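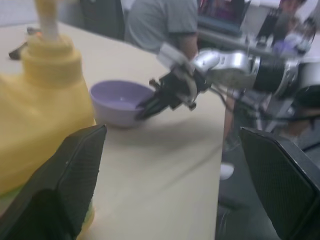 손목 카메라 시점. 오른팔 그리퍼가 보라색 그릇 오른쪽 가장자리 바로 위에 있음.

제목: 오른팔 손목 카메라 끊김 후 보호 정지, 재개 시 왼팔만 먼저 움직임
설치 위치: Zarnerside 시험실, 양팔 작업대
장비: Rivar 양팔 셀
접수처: Nolte 기술지원
요청 부서: Grindau 조작팀
우선순위: 높음(안전 관련 항목 포함)
상태: 종결(후속 항목 하나 남음)

증상

펌프 용기와 그릇을 쓰는 양팔 작업 중 오른팔 손목 카메라 영상이 멈추고, 잠시 뒤 양팔이 보호 정지에 들어갑니다. 9월 시험 기간에 같은 증상이 14회 기록되었습니다. 정지 자체는 정상적으로 걸립니다. 문제는 그다음입니다. 조작 화면에서 오류를 해제하고 재개를 누르면 왼팔이 먼저 움직이고, 오른팔은 영상이 돌아올 때까지 그대로 서 있습니다. 두 팔 끝이 그릇 근처에 모여 있는 자세에서 한쪽만 움직이면 그리퍼끼리 닿을 수 있습니다. 한 번은 왼팔 그리퍼가 그릇을 밀어 오른팔 손가락에 부딪히게 했습니다. 파손이나 부상은 없었습니다.

작업 순서는 다음과 같습니다.
1. 오른팔이 그릇 가장자리로 접근해 그릇을 잡는다.
2. 왼팔이 펌프 용기 위로 이동해 그리퍼를 닫는다.
3. 왼팔이 펌프를 누르는 동안 오른팔은 그릇을 토출구 쪽에 유지한다.
4. 양팔이 대기 자세로 돌아간다.

끊김은 1번과 3번에서 주로 나고, 4번에서는 한 번도 나지 않았습니다. 대기 자세에 세워 두기만 하면 하루 종일 켜 두어도 영상이 유지됩니다.

요청 측에서 이미 해 본 것
제어기 재부팅: 변화 없음.
카메라 드라이버 재설치: 변화 없음.
오른팔 손목 카메라 모듈을 예비품으로 교체: 증상 동일.
그릇 위치를 왼쪽으로 옮겨 작업: 횟수가 늘어난 것 같으나 확실하지 않음.

지원 1차 답변

로그를 받아 확인했습니다. 카메라 노드에서 USB 장치 해제 이벤트가 먼저 찍히고, 그 뒤 600 ms 동안 새 프레임이 없어 감시 타이머가 만료됩니다. 보호 정지는 이 타이머가 요청한 것으로, 관절 토크나 충돌 감지 쪽 기록은 깨끗합니다. 소프트웨어가 느려서 프레임이 밀린 경우라면 장치 해제가 남지 않습니다. 물리적 접촉 불량을 먼저 의심합니다.

다음 사항을 확인해 주십시오.
오른팔 손목에서 베이스까지 케이블이 지나는 경로.
손목 회전 관절을 양쪽 한계까지 천천히 돌렸을 때 케이블이 당겨지는지 여부.
작업대 위에 케이블이 닿거나 끌리는 구간이 있는지 여부.

점검하는 동안에는 감시 타이머 값을 늘리지 마십시오. 값을 늘리면 정지 횟수는 줄어들지만 팔이 오래된 영상으로 더 움직입니다. 또한 이번 건이 정리될 때까지 화면에서 바로 재개하는 것을 금합니다. 정지 후에는 비상정지를 누르고, 두 그리퍼 사이가 벌어졌는지 눈으로 본 다음 수동 저속으로 한 팔씩 대기 자세로 보내십시오.

요청 측 점검 결과

전원을 내린 상태에서 손으로 케이블을 따라가며 봤습니다. 왼팔 케이블은 팔뚝 옆으로 내려오면서 검은 타이로 군데군데 묶여 있습니다. 오른팔은 카메라 브래킷 앞쪽에서 나온 케이블이 그리퍼 옆으로 떨어져 작업대 위를 길게 돌아 팔뚝 뒤로 들어갑니다. 설치 때는 여유를 두려고 그렇게 뺀 것으로 기억합니다.

수동 저속으로 오른팔을 그릇 접근 자세까지 옮겨 봤습니다. 손목이 안쪽으로 꺾이면 작업대 위의 곡선이 팔뚝 쪽으로 끌려 들어가다가 어느 지점에서 걸리고, 그때 브래킷 쪽 커넥터가 살짝 기울어집니다. 같은 자세에서 커넥터를 손가락으로 받쳐 주면 영상이 유지되고, 손을 떼면 끊깁니다. 세 번 반복해서 세 번 다 같았습니다. 손으로 받치는 시험은 비상정지를 누르고 모터 전원이 꺼진 상태에서만 했습니다.

작업대 먼 쪽에 놓인 종이컵 묶음, 몽키 렌치, 드라이버, 장도리는 케이블 경로에서 떨어져 있어 이번 걸림과는 관계가 없다고 봅니다. 다만 공구는 다음 작업에 쓰는 물체라 위치를 바꾸지 않았습니다.

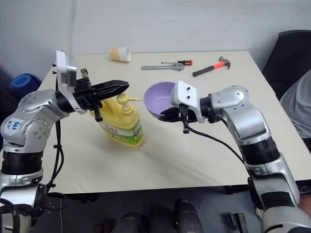
지원 2차 답변: 원인 판단

케이블 여유가 잘못된 구간에 있습니다. 길이가 모자란 것은 아닙니다. 손목 바로 뒤에 고정점이 없어서 작업대 위에 늘어진 부분의 마찰과 걸림이 그대로 커넥터로 전달됩니다. 예비 카메라로 바꿔도 증상이 같았던 점, 대기 자세에서는 멀쩡한 점이 모두 이 판단과 맞습니다.

왼팔도 손대는 것이 좋겠습니다. 타이로 묶여 있기는 하지만 중간에 벌어져 작업대 위로 고리가 생기는 구간이 있습니다. 지금은 증상이 없어도 그리퍼를 낮게 쓰는 작업에서는 물건에 걸릴 수 있습니다.

조치 절차
1. 비상정지를 누르고 제어기 주전원을 차단한다. 잠금 표시를 건다.
2. 오른팔 카메라 커넥터를 분리하고 핀과 하우징 상태를 확인한다. 휘었거나 헐거우면 케이블을 교체한다.
3. 브래킷 뒤에 고정 클립을 달고 커넥터와 클립 사이에 작은 여유만 남긴다.
4. 손목 관절을 지나는 구간은 관절이 양쪽 한계에 있을 때를 기준으로 길이를 잡는다. 손목 뒤쪽 고정점에서 베이스 고정점까지 700 mm를 넘기지 않는다.
5. 남는 길이는 베이스 쪽에서 감아 묶는다. 작업대 위로 내리지 않는다.
6. 타이는 케이블이 손으로 조금 밀릴 정도로만 조인다. 관절 위에는 묶지 않는다.
7. 왼팔도 같은 기준으로 다시 묶는다.
8. 전원을 넣고 수동 저속으로 두 팔을 각각 전 구간 움직인다. 이때 작업대 옆에 서 있는 사람은 팔이 닿지 않는 곳으로 물러난다.

재개 동작에 대하여

재현했습니다. 보호 정지 해제 후 재개 명령이 팔마다 따로 전달되고, 각 팔은 자기 카메라만 정상이면 남은 궤적을 이어 갑니다. 양팔 작업에서는 맞지 않는 동작입니다. 설정 파일에 두 팔을 묶는 항목이 있으나 이 셀에서는 꺼져 있었습니다. 출하 시 기본값이 꺼짐이며, 설치 점검표에도 이 항목이 빠져 있었습니다. 설치 쪽 누락입니다.

수정한 설정 파일을 첨부합니다. 적용하면 한쪽 카메라라도 프레임이 없을 경우 양팔 모두 재개가 거부되고, 화면에 어느 팔이 원인인지 표시됩니다. 재개가 허용되더라도 남은 궤적을 이어 가지 않고 정지 위치에서 대기합니다.

요청 측 회신

오른팔 커넥터는 핀은 괜찮았으나 하우징 걸쇠가 닳아 있어 케이블째 교체했습니다. 3번에서 7번까지 절차대로 진행했습니다. 오른팔은 처음에 너무 짧게 잡아 손목 한계에서 당겨졌고, 베이스 쪽을 풀어 다시 묶었습니다.

설정 파일 적용 후 확인한 내용입니다.
왼팔 카메라만 분리하고 재개: 거부됨. 화면에 왼팔 표시.
오른팔 카메라만 분리하고 재개: 거부됨. 화면에 오른팔 표시.
양쪽 연결 후 재개: 허용됨. 두 팔 모두 제자리 대기.

같은 펌프 작업을 오전 9시부터 오후 5시까지 돌렸고 카메라 끊김은 없었습니다. 오후에 보호 정지가 한 번 있었는데 그릇이 미끄러져 그리퍼 힘 한계에 걸린 것으로, 로그에 장치 해제 기록은 없습니다. 이 건은 별도로 접수하겠습니다.

화면 재개 금지는 풀어도 되는지 문의드립니다.

지원 3차 답변

풀어도 됩니다. 단, 두 그리퍼가 같은 물체 근처에 있을 때는 앞으로도 수동 저속으로 한 팔씩 빼 주십시오. 새 설정은 동시 재개만 막아 줄 뿐 빠져나오는 경로까지 계산하지 않습니다.

남은 항목
설치 점검표에 양팔 재개 연동 항목 추가. 담당: Nolte 설치팀. 진행 중.

첨부: 카메라 노드 로그, 수정 설정 파일, 케이블 고정 위치 도면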